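Home > Shared bench safety > Practice packs

Trunar Bench Practice Pack
For two-handed robots working on tabletops
By Bratemov, supplied and supported by Grewal

In stock. Usually sent out the next working day.

If you run a robot with hands over a table, you will know how the rules tend to grow. Someone writes "STOP BUTTON ON THE LEFT" on a bit of tape. Someone else adds a note about sleeves. A year later there are nine notes, two of them disagree, and the newest person on the team has been too polite to ask which one counts. We have been in that room ourselves (more than once!), and the Practice Pack is what we ended up making for it.

It is a set of printed rules, cards and record sheets for teams who have robot hands picking up, moving and putting down ordinary things on a bench. It is written in plain words, it can be read standing up, and there is room on every sheet for your own local arrangements. You don't need to be an engineer to follow it, although we hope the engineers will like it too.

What comes in the box

The handbook, 80 pages, ring bound so that it lies flat on a desk
A set of 7 bench cards, wipe-clean, with a hanging hole in the corner
One large wall sheet with the start and stop routine
A pad of task sheets
A pad of near-miss slips
Hang tags marked DO NOT START, with a space for a name and a time
A pen that writes on the cards (and wipes off them again, we did check)

How the cards are meant to be used

Each card covers one part of the working day, and you take down the one you want. They are called Before Power, Clear the Table, Set Out, Hands Out, Run, Stop and Put Away. Most teams hang them in that order near the operator's seat, though we know of one that keeps them in a kitchen letter rack and gets on perfectly well.

Set Out is the card we are asked about most, and I will go on about it for a moment, as it is where a good many small muddles begin. The idea is that the things on the table are part of the job and should be treated with the same care as the machine. So the task sheet lists every object by name and says where it starts. Anything that isn't on the sheet comes off the table before the robot is switched over to run, and that includes your tea. If an object is swapped for another of a different size or surface, even one that looks near enough, you write it down and do the first run at the slow setting again.

People do sometimes feel silly filling in a sheet for a plate and a mug. Please fill it in anyway! Light things slide and roll, smooth things slip, and a hand that closes on one of them a little off centre can send it somewhere you weren't expecting. Household objects are also the ones we all reach for without thinking, which is exactly the habit the Hands Out card is there to catch. 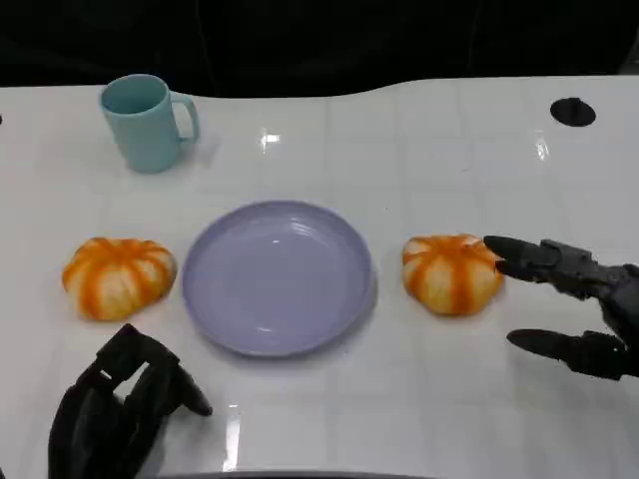 Mug, plate and two striped pumpkins set on a white table.
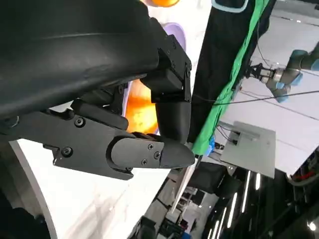 Hands Out has only a few lines on it and they are printed large. No reaching over the table while either arm can move. If something needs straightening, stop the robot, say "stopped" out loud, wait for the operator to say it back, and only then reach in. When you are finished, step back to the line and say "clear". The operator looks, with their own eyes and not only at the screen, before starting up again. It sounds like a lot of talking, and for the first few days it is, but after that it goes by as easily as "mind your backs" in a busy kitchen.

Where more than one arm can reach the same area, the card asks you to treat them all as moving unless every one of them has been stopped. A still arm may be waiting for its next instruction. There is a box on the back of the card where you write down which stop control stops which machine, and we ask you to fill that in by trying each one, with a second person watching.

A word on hands and fingers

Robot fingers get a chapter to themselves in the handbook. It was written by Ermanno Gentile, who has looked after more fingertips than anyone else on our side, and it takes you through a short look-over at the start of the shift: loose screws, worn tips, marks on the casing, cables that have crept to where they could catch. He gives the order he does it in himself. There is a line for each finger on the record sheet, and if one of them fails the look-over, the DO NOT START tag goes on and stays on until the person who signed it takes it off.

Cameras fitted near the wrist get a page too. A camera view is a fine thing for watching a grasp, but it can lose sight of half the table when the wrist turns over. The handbook asks for a person standing or sitting where the whole table can be seen, every time, however good the pictures are.

Those same cameras can also pick up more of the room than you might expect. If you keep your recordings, please read the section on telling colleagues and visitors when recording is on. There is a simple door sign at the back for you to copy.

What the pack doesn't do

It is a guide to good everyday practice. It won't replace your own risk assessment, the instructions from the maker of your robot, or the law where you work, and buying it doesn't make a bench compliant with any standard. Where our wording and your maker's instructions differ, follow the maker and let us know, please, so that we can look at it for the next printing.

It is also written for benches. If your robot travels about the floor among people, or lifts things that would hurt someone if dropped, you will want more than we can offer here, and we would sooner say so before you order.

Getting started

Allow one quiet morning. Monday suits a lot of people. Read the first two chapters together, walk round the bench with the wall sheet, and fill in the blanks while you are all standing there. Abrehet Tesfamariam, who runs our set-up calls, suggests letting the newest member of the team hold the pen. They ask about the things everyone else has stopped seeing, and the answers go straight on to the sheet.

Then try it for 6 weeks before you change anything much. Keep the near-miss slips in plain sight and read them through together at the end of each week. The slips have no space for a name, and we would ask you not to add one.

Versions and extras

Standard pack: for one bench and up to 6 regular users
Shared bench pack: the same, with a second set of cards and a booking sheet
Refill: task sheets and near-miss slips only
Olberg card rail: a slim rail for hanging the cards, with fixings for wall or bench leg, sold separately

The handbook is revised each October. Registered customers get the changed pages in the post at no charge, with a short letter saying what has moved and why. Take the old pages out when the new ones go in, and put your initials on the inside cover.

Common queries

Can we photocopy the cards? Yes, for use on your own site. They do get tatty quite quickly on plain paper, so you may want to laminate them.

Is there a version for one-armed robots? The same pack works well. Leave the second column of the record sheet blank and cross it through, so that it is clear it was left out on purpose.

Can you add our own rules to the wall sheet? We can, for orders of the shared bench pack. Send us your wording and we will post you a proof to check before anything is printed.

To order, add the version you need to your basket or ring the Grewal sales desk. If you aren't sure which one suits your bench, send us a quick sketch of it showing where the people stand.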